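3.2 What people told us about office noise

I went into the interviews expecting to hear about phone calls. We talked to 38 people across two open-plan offices, Atthorpe and Brancombe, and I'd have bet my lunch that ringtones would top the list. They didn't even come close! What people kept bringing up was half-heard talk - the kind where you catch every third word and your brain insists on filling in the rest.

Brancombe was the louder site on our meters, but the grumbling was worse at Atthorpe (I checked the coding on that twice). My best guess is that a steady hum covers up a lot of chatter, and Atthorpe's newer ventilation is so quiet that a whisper carries over to the next row of desks.
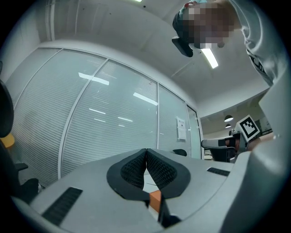
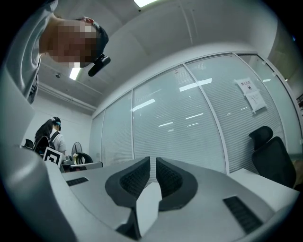 Figure 4. Office work. One view looks up into an office past a gripper; the other includes a person in a dark baseball cap.

Of the 38, 17 said they wore headphones for most of the day, and 8 of those had nothing playing. I love this finding. They wanted the "please don't talk to me" signal and a bit of muffling, and music just got in the way of reading. We hadn't put a question about silent headphones on the Liapis scale, so all of it comes from the open comments at the end, and I'd treat it as a lead for now.

The scale itself runs from 0 to 100, and scores bunched up near the middle at both sites. The Sokton pilot had the same problem, so for the second round we split the "distraction" item into speech and everything else.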